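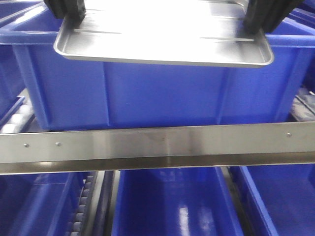

So Coluren has a new batch cooking plan and my whole feed is doing it. You pay $80, you get a PDF and a login, and you cook once for the entire week. The sales page says it "gives you your evenings back." I have questions.

137 shares 37 comments

First question: back from whom? On a normal night I make rice and eggs and I'm done before the dishwasher finishes. The plan wants my whole day off, start to finish, plus a shopping trip the night before. I did the math on the bus and I come out behind.

I know, I know, you have kids, I don't. My sister has kids. She tried it in December and her kids ate the first lunch and then went on strike. By the end of the week she was eating cold lentils standing up at the counter so they wouldn't go to waste. 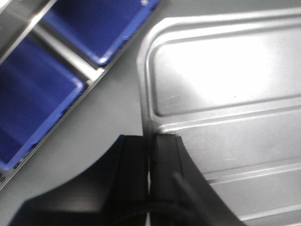

Metal tray on the right, blue bins on the rack.

Second: the savings number. They say families in Stivham cut their grocery bill in half. Which families? How many? In half compared to what – takeout every night? If I stop buying takeout I also save money, and I get to keep my $80.

I emailed to ask. The reply said results vary and gave me a coupon code.

Somebody in the comments says I'm being negative and haven't tried it. I have tried it. I borrowed the PDF from a coworker and did the "gentle start" version. The chicken was fine. The roasted vegetables were fine on the first day and sad after that. The rice turned into gravel.

12 comments 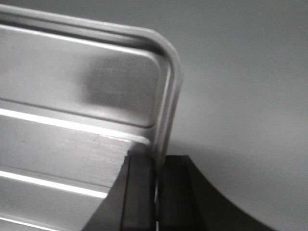 Also the portions. One recipe says it "serves 6 to 8 depending on appetite." Whose appetite? My guess is the writer tested it on people who'd already had lunch.

And the food safety page is half a page long! It tells you to let everything "rest until comfortable" before it goes in the fridge. Comfortable is not a temperature. My aunt Sima ran a school kitchen in Lernetham for years and she read that line out loud to me twice on the phone, the second time slower.

Her advice, free of charge: spread hot food out shallow, get it in the fridge quickly, label it, and freeze anything you won't eat in the next few days. That covers more than the PDF does. 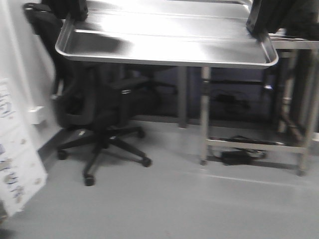 What bugs me most is the "before" stories. Everybody in them is drowning until they buy the plan. I don't believe most people's weeknights are that bad. Some of mine are boring – I like them boring.

To be fair, the soup section is good. The white bean one freezes well and I've made it again since. If they sold just the soups for a few bucks I'd shut up.

Someone asked what I do instead. Cook double of one thing when I feel like cooking, freeze half, forget about it, find it a month later and be thrilled. No login.

Still waiting to hear which families in Stivham, by the way. If you're one of them, reply with a grocery receipt from before and one from after. I'll read them, and I'll post it if I was wrong.

Mỹ Lò, 25th January
863 likes 37 shares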